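Giving up the second car

10th June
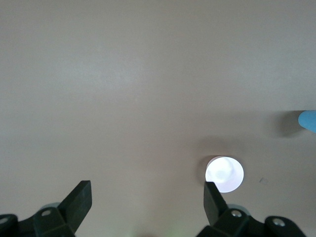

We sold the Dobson in the spring and have been a one-car household since. I said I would write up how it went, so these are my notes.

The car cost us $1,951 last year before gas. That was insurance, registration, a set of tires and a new battery. My wife drove it to the train station and back, and it sat in the lot the rest of the day. When the inspection came back with a list of repairs we decided to stop there.

I take the 17 bus now. It stops at Platberg Road and gets me to the office earlier than I need to be. The ride home is worse. If I miss the first one I wait on a bench with no shade, and I expect August will be unpleasant.

Groceries took some planning. We used to stop for things whenever we ran out. Now we do one big trip and keep a list on the fridge. We waste less lettuce.

The hard part has been evenings when we both need to be somewhere. That has come up 3 times. Twice I got a lift from Catriona Rutherford, who lives on the next street, and once I stayed home and missed choir.

Jamshid Esfahani asked in the comments whether we looked at leasing. We did, and the payments were more than the old car was costing us. I may look again when the kids are learning to drive.

Next I want to price a decent bike rack for the car we kept. The one we have scratches the trunk.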